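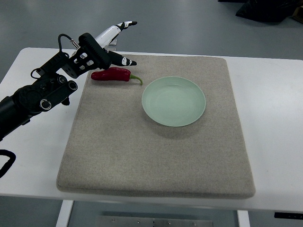

The recipe is not the problem

Every few months somebody announces that home cooking has been fixed. This time it is Lutetti, a subscription app that promises to "end the dinner question." I paid for it through April and I still had to answer the dinner question, only now I answered it after scrolling.

The theory behind these things is that people don't cook because they lack ideas. I doubt it. My sister-in-law, Kusum Grewal, owns 119 cookbooks and eats toast. What she lacks is an hour, and a store on the way home that sells decent onions. No app has offered her either one.

I learned to cook in 1981 from a spiral-bound church book with 174 recipes in it, maybe nine of them good. I made the nine until I got bored, and then I started changing them. I can't prove that's a better education than a feed that never repeats itself, but I notice that the feed has a business reason not to let me get bored and wander off. 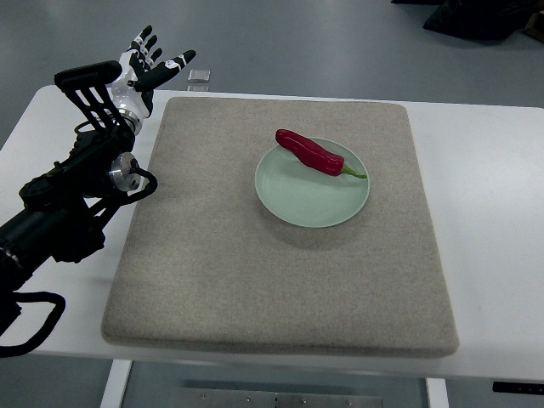 Page last changed: April, 4:10 p.m.

Take heat. Lutetti asks you to rate your "spice comfort" on a slider, then tells you how much chili to use. A chili is not a unit. Two red ones off the same plant can differ enough to ruin a pot of beans, and the old advice (cut a sliver, taste it, decide) costs nothing and works on any pepper you can buy. The slider looks scientific. I would like to know what it measures.

Babita Shukla, who wrote in after my last column, told me I was being a snob and that the app got her teenage son to make dal. Fine. I'm glad about the dal. I'd ask whether he has made it again without the phone propped against the toaster, and I'd ask the same of the people at Lutetti, who publish sign-ups and never second helpings.

My subscription renews unless I cancel. The button for that is four screens down.

1676 views | 41 comments | Share

Related
Who is the meal kit for? by Ruth Horrocks
Against the smart fridge
Vikas Gautam on salt

We use cookies to improve your visit. Accept | Manage settings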